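Section 6
Loading, Washing and Drying

This section applies to the Jeltirow washer-dryers installed in the shared laundry rooms at Staresbridge and Clivunwood. Residents should read it before using a machine for the first time. Installation and water connection are covered in Section 3 and may be carried out by authorized staff only.

6.1 Sorting the laundry

1. Empty all pockets. Coins, keys and hairpins can pass through the holes in the drum and damage the pump.
2. Close zippers, hooks and snaps. Tie loose belts and apron strings.
3. Separate items by color and by the temperature given on the care label. Where labels in one load differ, use the lowest temperature.
4. Turn printed garments inside out. Prints wash well at low temperatures but may crack if they are dried on High.
5. Place small items and anything with underwire in a mesh bag.

Note: Dark blue, red and black items should be washed alone for the first three washes. To check an older item for color loss, dampen an inside seam and press it with a white cloth for one minute. If color appears on the cloth, continue to wash the item separately.

6.2 Loading the drum

1. Open the door fully and check that the drum is empty. Check the rubber door seal as well, where socks often remain after the previous load.
2. Shake out each item and place it in the drum one at a time. Mix large and small pieces.
3. Fill the drum to no more than 13 pounds of dry laundry for washing. For a combined wash and dry program, use half of this amount.
4. Wash bed covers and sheets with at least two smaller items. A single large sheet can roll into a ball and stop the spin.
5. Close the door until it clicks.

CAUTION: Do not load items that have been in contact with gasoline, paint thinner, cooking oil or wax. Such items can catch fire in the drying phase, even after washing. 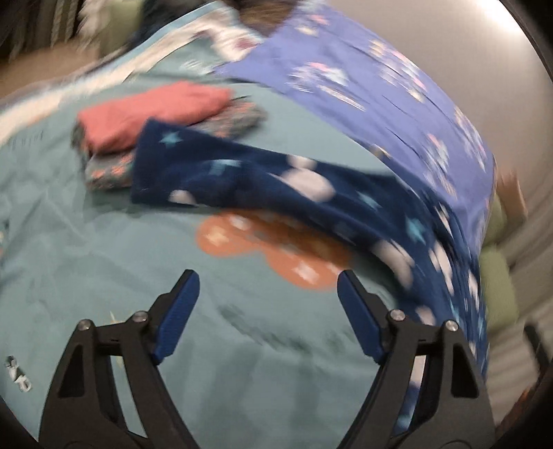

6.3 Adding detergent

1. Pull out the drawer. The left compartment is for the main wash, the center compartment is for fabric softener, and the right compartment is for prewash.
2. Measure the detergent according to the package directions for soft water. Both buildings are supplied with softened water, and larger amounts will leave residue on dark fabrics.
3. Do not fill softener above the line marked MAX.
4. Close the drawer slowly to avoid spilling.

Note: Liquid detergent must not be used with the delayed start. It will run out of the compartment before the program begins.

6.4 Selecting a program

1. Turn the dial to the required program. The display shows the running time.
2. Press Temp to change the temperature and Spin to change the spin speed. Options that do not light up are not available for the selected program.
3. For drying, press Dry and choose Low, Medium or High. Use Low for synthetics and printed items.
4. Hold the laundry card against the reader until the green light comes on.
5. Press Start.

The door locks when the program starts and remains locked until the drum has stopped and the water has drained. To cancel a program, hold Start for six seconds. The charge is not returned to the card.

CAUTION: Never stop a drying program before the cooling phase is complete. If this cannot be avoided, remove all items at once and spread them out so that the heat can escape.

6.5 After the program

1. Wait for the door symbol to go out, then open the door.
2. Remove the laundry promptly. Items left in a machine for more than 13 minutes may be moved to the basket on the folding table.
3. Clean the lint filter. Lift it straight up, wipe it with a dry hand or cloth and press it back into place.
4. Wipe the door seal and leave the door slightly open.

6.6 Messages on the display

E 131: Water is not entering. Check that the tap behind the machine is open, then press Start again.
E 13: Water is not draining. Do not force the door. Report the fault.
E 6: Load out of balance. Open the door, spread the items evenly and restart the spin.

Faults should be reported to Gudrun Kasten (Staresbridge) or Frauke Tiedemann (Clivunwood) by dialing 3006 from any house telephone. Please give the machine number printed on the door. Repairs are carried out by Voß on weekdays. On Sunday the laundry rooms close at 8 p.m., and the last combined program must be started by 4 p.m.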